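Station Technician, Hand-Held Grippers (part-time) – Skava, Skuscombe site
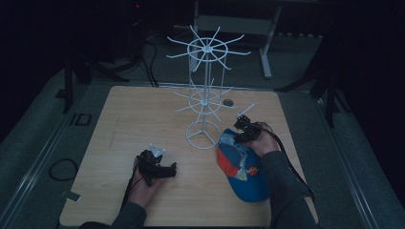 Skava needs someone to look after one station and keep it in working order. You would clean the jaws on both grippers, swap tired cables, and find out why the left one has stopped talking to the right one. Test pieces are whatever is on the shelf, so expect to spend part of your shift putting a blue baseball cap back on a white wire spinner rack, and to be paid for it. Cables run off the table and down to the floor, and you will get to know them well.

Some 20 hours a week, starting in February. Two years of bench repair preferred – patience required. Quote job 1459 when you write.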